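Company > Who We Are > About Skerkstead

Written by Walid Rizk, 7 December 2024

2 min read

Hi, I'm Walid, and Skerkstead is my packing and wrapping shop. I started it one February at the end of my sister's dining table, with a roll of brown paper and a borrowed tape gun, and I'm still a bit amazed that people pay me to do the thing I used to get told off for doing too slowly!

We pack for small makers, mostly. Candles, soap, mugs, the odd lampshade (I love a lampshade, the team does not). Our first regular customer was Castillo, the pottery people, who handed me 30 bowls and said good luck. They all got there in one piece and Castillo has been with us ever since. These days we look after 28 makers, and there are six of us at the tables, seven if you count my mother, who comes in before the holidays and re-ties everybody's bows.

If you've ever had a parcel from us you'll know about the brown paper. I'm fussy about it. It has to be matte, it has to be 80 gsm, and it goes down on the table before anything else does, a nice big sheet, so the box never sits on the bare top. Scuffs on a white box drive me up the wall.

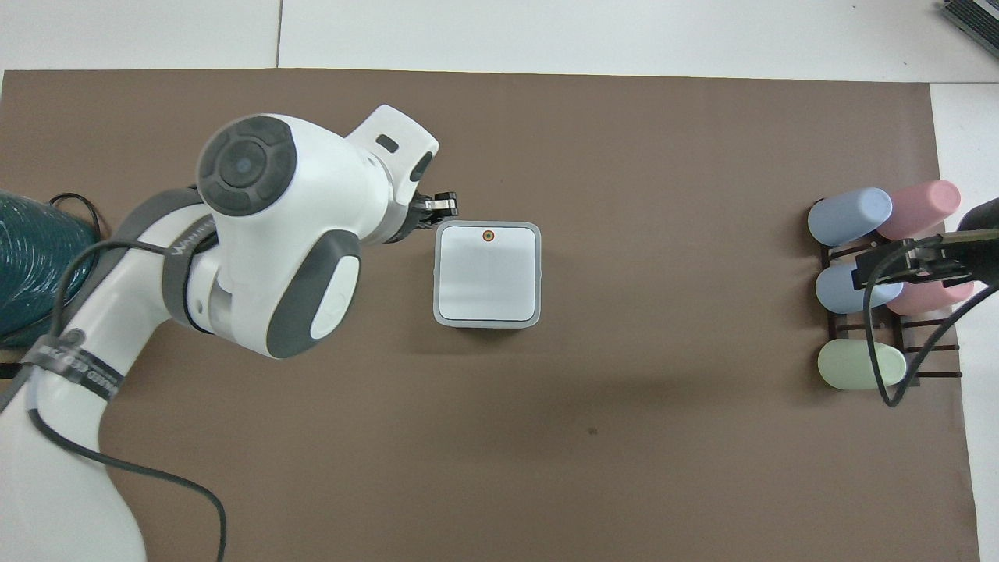 A white box on our brown paper at the packing table.

Boxes are the other thing I can talk about for far too long. I like a square one with rounded corners, nothing shouty on the outside, and I'll happily send you three or four to try at home before you pick. We also do a gift range called Zokarham, with ribbon and a handwritten card, and a plainer everyday one called Jeteo for people who just want their stuff to turn up looking decent.

Want to come and see us? Please do, just call first so I can clear you a chair. Bring whatever it is you need packed, even if it's a weird shape – especially if it's a weird shape – and I'll put the kettle on while we work out what it should go in.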